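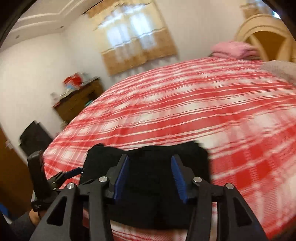

Vasco Fonseca writes that he has been folding laundry on his bed for years, that it takes him twice as long as it should, and that he would like to know what he is doing wrong. He also asks whether black T-shirts count as a category. We get versions of this letter often enough that it seemed kinder to put the answers in one place.

Folding on the Bed: Frequently Asked Questions
Larnow Home Pages / Laundry / Folding

Is it OK to fold on the bed at all?

Yes. The bed is the biggest flat thing most of us own, and it's usually closer to the dresser than the dining table is. The drawback is that it's soft, so your creases will never be as sharp as the ones in the store. If you're folding dress shirts for a job interview, use a table. For everything else, carry on.

Should I make the bed first?

Please. Folding on top of a rumpled comforter is like icing a cake in a hammock. Pull the bedspread flat and smooth it once with your forearm. You don't need hospital corners.

Does the bedspread matter?

More than you'd think. Dark clothes disappear on a dark cover, and so do the socks that came with them. A light cover or a loud pattern makes it easy to see what you have left. Plaid is very good for this. It has the added benefit of straight lines, so you can square up a sleeve against a stripe and feel like an engineer for a second or two.

Do black clothes count as a category?

To answer Vasco: they do if you own enough of them. The trouble with black laundry is that a folded sweater, a folded pair of sweatpants and a folded pillowcase all look like the same dark lump. Sort before you fold. Turn on the overhead light, whatever it does for the mood, and look for waistbands and collars. And keep the black things away from any blanket that sheds. You know the one.

Which way do I fold a T-shirt?

Face down, sides in, sleeves back over, then up from the hem in halves or thirds. Thirds if your drawers are shallow. There is a trick with a pinch and a flip that takes two seconds in videos. I have practiced it for most of a July and can now do it in eleven, with a sleeve hanging out.

What about hoodies?

Fold the arms across the back, bring the hood down over them, and then fold the whole thing in half. It will be fat. Hoodies are fat. Some people roll the body up and stuff it into the hood, and if you have a kid who likes that sort of thing, congratulations, you have found the one chore they'll do.

My fold falls apart when I pick it up. Help?

You're probably grabbing it by an edge. Slide one flat hand underneath, put the other on top, and move it like a slice of pizza you care about. Soft knits need this most. If it slumps anyway, make the last fold smaller.

Do I need a folding board?

The Hokisside board is fine, and I say this as someone who keeps one behind the door and has used it 19 times. It makes every shirt the same width, which looks wonderful in an open closet. A big magazine does the same thing for less money. The Ukel one folds itself up for storage and has pinched me twice.

How long should one load take?

I timed a full basket of mixed stuff at 31 minutes with the TV on and a good deal less with it off. I have gone back to having it on.

What do I do with the fitted sheet?

See our separate page, which is long and a little bitter. Short version: tuck the corners into each other, lay it down, fold in the raggedy edges until you have something like a rectangle, and put it at the bottom of the stack.

What if it's bedtime and the pile is still there?

Everybody who folds on the bed has moved the pile to the chair at 11 p.m. The chair is a trap. Whatever goes on the chair gets worn straight off the chair until only the things you don't like are left, and then you wash those again. Fold ten items before you brush your teeth and put the rest back in the basket, where at least it looks like a plan.

Can I leave folded stacks at the foot of the bed?

For an hour, sure. If you have a cat, less.

Is it worth ironing first?

Not for T-shirts. Smooth them with your hands while they're warm from the dryer and most of the wrinkles give up. Linen is another story, and I no longer own any.

A reader named Lim says you should fold everything inside out. Is that true?

Lim has sent us this 500 times. It's supposed to protect the color. You could also just wash things inside out and turn them when you fold, so that you aren't wrestling a sweater the right way around at six in the morning. Lim disagrees and will be writing in.

Still stuck? Use the form at the bottom of the Laundry page. We read everything, usually while folding.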